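Lecture 10 notes -- learning to grasp from wrist camera demos

(carry over from last week: imitation = supervised learning on state/action pairs. error compounds. if that's fuzzy reread the Lecture 9 sheet first)

Today: one camera, on the wrist, nothing else. Why would you do this?

-- camera moves with the hand, so the fingers are always in the same spot in the picture. Network gets them for free as a reference
-- no calibration to the room. Move the robot, policy doesn't care (much)
-- cost: you only see what the hand points at. Look away from the object and it is gone

The method we follow is the one in Suqin Yuan's writeup, code name Nikaneck. Short version:

1. Operator drives the arm, we log wrist view + gripper opening + arm pose
2. Resample everything to 10 Hz. Do NOT skip this, timestamps drift
3. Train to predict a chunk of future moves, 13 steps at a time, given the current view
4. Run the chunk, throw away the tail, predict again

Why chunks? Single step prediction stalls. Operator pauses before closing the fingers, the policy learns "pause", then sits there forever. Chunks get past teh pause. Draw this on the board.

Numbers for the Pugh set: 266 demos, over 4000 training steps before the loss went flat. Loss going flat tells you very little about success on the arm. Ask Guoqing Fu for the curves, he has them per seed.

Hard cases, we spend the second half on these:

Clear and white plastic. Edges vanish, highlights move when the hand moves. Depth sensors do badly here too so adding one is not an easy fix.

Direct sun. Part of the view goes to white and the shadows are as strong as the real edges. Augment brightness, but augmentation won't bring back pixels that are blown out.

No target in view. Policy still outputs something! It has no way to say "don't know" unless you build that in. Options: a search motion, a separate visible/not visible head, or history (last few views). History helps but makes copying the previous action tempting, see copycat problem in Lecture 9.

Homework (groups ok): for each wrist view below write down the next action you would want, and what a policy with no history would probaly do. Half a page is plenty.

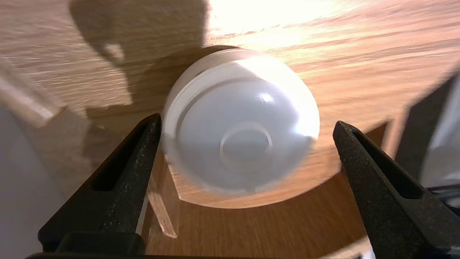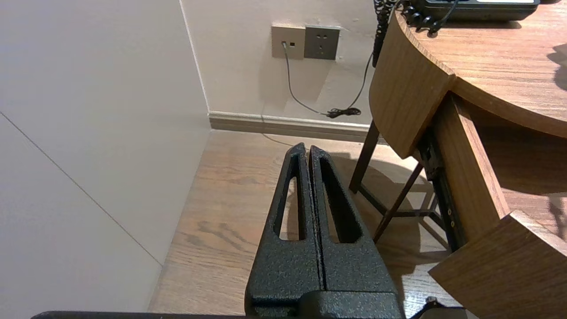
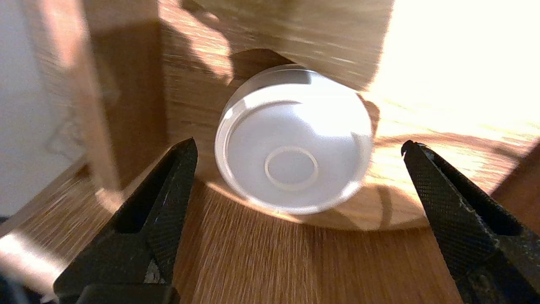
Page last changed: 29 Mar 2022

Hints for the homework. In the first and third the fingers are open with the piece between them, strong light from the right. Say which edges you'd trust. In the second the fingers are together and it's mostly floor, wall and desk, so think about which way to turn the wrist and how you would know that from one view.

Next time: action spaces, joint vs. hand frame. Bring questions on chunk length, we ran out of time.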